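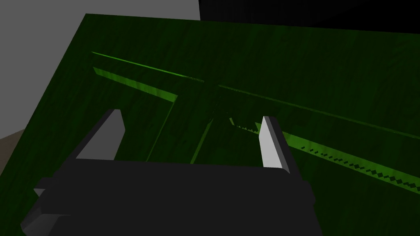
Reusing Greywater in a Student Residence
Project report, second-year group work
Vija Pärn, Danilo Abella, Larysa Polishchuk
Supervisor: Ülle Mockus
Submitted 5/1/18

1. Background

Holtholm is a student residence with shared bathrooms and one laundry room on the ground floor. All water used in the building comes from the town supply, including the water used to flush toilets and to water the courtyard beds. Our task was to find out if water from the showers could replace part of it.

Greywater is used water from showers, sinks and washing machines. It does not include toilet water. We left out kitchen sinks as well, as grease and food scraps make the water harder to clean. The laundry was left out at the request of the building manager, Uldis Stankevičius, who expects the machines to be moved next year.

2. Method

We read the water meters each morning during October and again over four weeks in spring. Residents on two floors filled in a short form about how long they showered and how often. Not everybody returned it, and some forms covered only a few days. We used the meter readings wherever the two did not agree.

3. Results

The showers on the two floors used some 3,000 liters a day. Toilet flushing on the same floors used 1,875 liters. On paper the showers could cover all of the flushing, with water left over for the courtyard in dry weeks.

The problem is timing. Most showers are taken before the first classes, while flushing is spread over the whole day and picks up again late in the evening. Without storage, much of the shower water would go down the drain before it was needed. 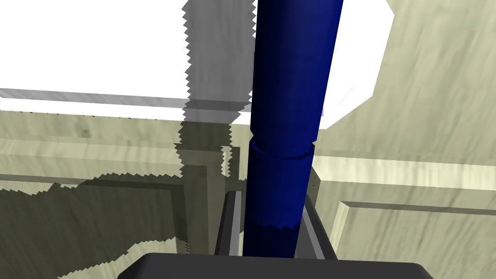

We compared two tank sizes, 500 liters and 900 liters. The smaller tank filled early in our model and ran empty by the middle of the afternoon. The larger one lasted into the evening on most days. Neither one got through a full day without topping up from the town supply, so a backup connection would be needed in both cases.

Greywater should not be stored for long – it starts to smell and bacteria grow in it. We set a limit of 24 hours in the model, after which the tank is drained to the sewer. The larger tank reached this limit only during the fall break, when few residents were in the building.

4. Costs

We did not get a full price for the pipe work. The bathrooms at Holtholm have one drain stack for showers and toilets together, and separating them would mean opening the walls on every floor. Danilo asked for a rough quote but the firm wanted to see the building first, and there was no time left for a visit.

5. Recommendation

We suggest waiting until the bathrooms are due for renovation and putting in separate drains then, with the 900 liter tank in the basement. Until then, low-flow shower heads would save water at little cost. The meter readings and the blank form are in the appendix.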